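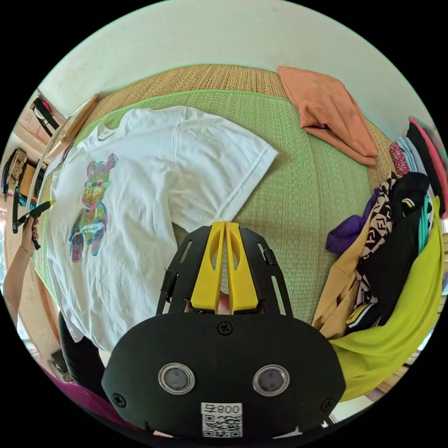

A white T-shirt laid out flat on a green woven mat.

Rondham clothes swap moves to bigger hall

The Rondham clothes swap will move to the Okitz Hall in May after outgrowing the library meeting room where it began.

At the last swap, 172 people came through the door in a single morning and the queue reached the car park. The library has asked for the room to be kept to a lower number on safety grounds, and the organisers decided to look elsewhere. The Okitz Hall, on Montoya Street, can hold 440.

Visitors hand in clean clothes at the door and get one token for each item, up to a limit of ten. Tokens can be spent the same morning or kept for the next swap. Children's clothes are free to take and need no token. Entry will stay at £1, with under-16s free.

Doors open at 9.30am for handing in only, and the rails open at 10.15am. The swap closes at 1pm. Anyone with more than one large bag is asked to bring it the evening before, between 5pm and 7pm, using the side entrance.

T-shirts, school uniform and winter coats are wanted most. Underwear, swimwear, pillows and duvets will not be taken. Shoes are accepted if they come as a pair and are tied or bagged together. Items with broken zips or missing buttons can go on the mending table, where they cost nothing.

More than 700 items changed hands last time. Clothes left over went to the Rullell charity shop, which has agreed to collect again this year. Anything too worn to sell is sent on for rags.

Hire of the hall costs £200 for the morning, paid for out of entry money and the tea counter. The town council has said it will lend extra clothes rails, though these have to be returned by the end of the afternoon.

The number 6 bus stops outside the hall. Parking is limited to the spaces behind the building, and the gate there is locked at 2pm.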